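Thread: Irony and the public critic – is the distinction worth keeping?
Forum index > Literary history and theory > Nineteenth century

quillon54
I am rewriting a chapter on Custódio Bastos, the essayist of the Braltau circle, and am stuck on one term. Meireles calls him a "public critic", meaning that he wrote for newspaper readers and accepted the limits of the form. The later literature calls him an ironist and treats the journalism as a mask. I can't see that the two readings exclude each other. Has anyone set them side by side on the evidence of the texts?

marginal_h
Not to my knowledge. Meireles relies on the Letters from Starkville, and there the irony is thin. If you start from the Fedovum dialogues you get the other Bastos. Most of the dispute comes down to the choice of corpus.

tolle_lege
I disagree. The Letters are ironic throughout, only the irony is in the arrangement. Letter four praises the censor, letter five prints a passage with the dates removed and makes no comment. A reader in Braltau would have known what to do with that.

marginal_h
Would have, or could have? You are assuming a reader trained by the dialogues, which came later. The first printing of the Letters was 200 copies. The dialogues had 1000.

quillon54
The print run matters less to me than the address. He says "we" in the Letters and "one" in the dialogues. I take the first as a claim to belong and the second as a step back from it.

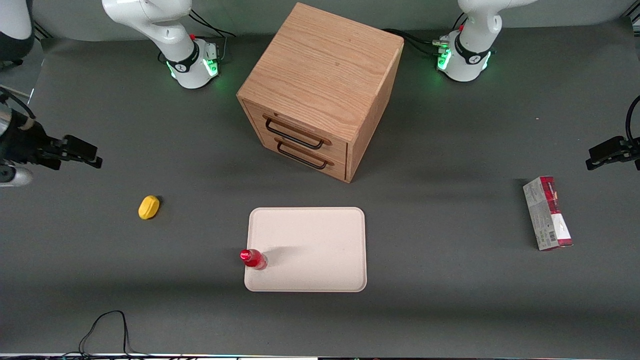 Sub-topic: Translation and editions

ostler
On "we" and "one": check which text you are using. The standard translation turns both into "we" in the first half of the book and then stops, with no note. I went through the second dialogue on Tuesday and the impersonal form is there in the original in every place where the English has "we".

quillon54
That is awkward. My quotations all come from the translation. Does the revised edition correct it?

ostler
In part. The preface is corrected, the dialogues are not.

tolle_lege
Even so, pronouns won't carry the argument. The impersonal form was ordinary usage in learned prose of the period. You would need to show that Bastos departs from the norm.

ostler
He does in the third dialogue, where the two forms alternate within a single speech. I would begin there and leave the preface alone.

marginal_h
Agreed on the third dialogue. I still think Meireles is right about the Letters, and that "ironist" is being used for any writer who fails to say what the critic would like him to have said.

tolle_lege
Then we differ on letter five and will go on doing so.

quillon54
I will redo the quotations from the original and post the passage from the third dialogue with both pronouns marked. If anyone has a scan of the first printing of letter five, please send me a message. My library's copy lacks the last two leaves.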